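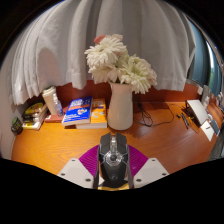
How Do You Look After a Gripper?

A gripper is a robot's hand. Many have two fingers with soft pads that bend a little when they squeeze.

Ashley Heywood checks the grippers at Stemia. First she looks at the pads. Dust makes them slippery, so she wipes the ridges with a damp cloth.
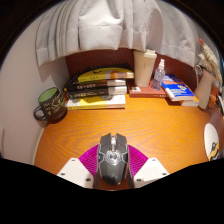

The purple pads press on the sides of a computer mouse.

Next she checks the screws. A loose screw lets a finger wobble -- and then things get dropped. She turns each one gently with a small screwdriver until it stops.
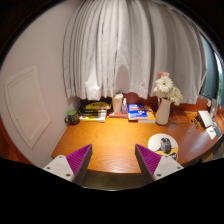

Last of all, she opens and closes the fingers 400 times and listens for clicks. If a pad has a tear, she takes off both pads and puts on 2 new ones. Then she writes the date in the logbook.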